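How to Wash Fleece Without Ruining It

Most advice about washing fleece comes from people selling something. I have read the labels, the forums and one very long brochure, and I trust maybe a third of it. What follows is what I do at home, with the parts I doubt marked as such.

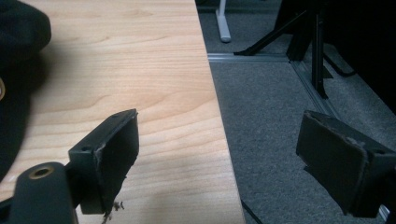 Merniditz, Apr 11, 2022

Start with the care tag. If it's gone or faded, treat the piece as polyester and wash it cold. Cotton-backed fleece exists, but it shrinks a little and you'll live.

Step 1. Empty the pockets and close every zipper. Turn the thing inside out. This keeps the outer nap from rubbing against everything else in the drum.

Step 2. Sort by lint, then by color. Towels are the enemy. One bath towel in a load of dark fleece means an evening with a sticky roller.

Step 3. Use less detergent than the cap tells you to. The cap is marked by the people who sell the bottle. I use half. Skip the softener completely — it coats the fibers and they mat down sooner. Ginton sells a "fleece rinse" that promises 86 washes without pilling. I got through one bottle and saw no difference from plain liquid soap.

Step 4. Cold water, gentle cycle, low spin. Leonilde Abreu, who did alterations in Utinano for years, told me to add white vinegar to the rinse. I tried it through March. The smell went away, and so did any evidence that it helped.

Step 5. Go over seams and folds for lint before drying. Black shows every speck, and fluff likes to collect where two layers meet. Use your fingers or a soft brush. Tape works too, but it can pull up the nap if you're rough.

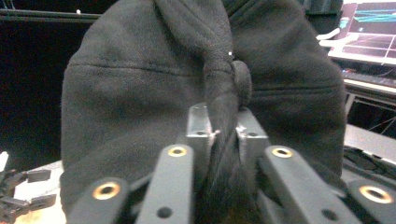 Drying

Hang it up or lay it flat, away from the radiator. High heat can glaze the fiber tips, and that crunchy feel doesn't wash out. If you must use a dryer, pick the no-heat setting and take the piece out early.

Pills that are already there can be shaved off with a cheap fabric shaver. The Mujić forum has a thread with 302 replies on which one to buy. I read most of it and bought the cheapest. It cuts pills. Keep it flat and go slowly near stitching.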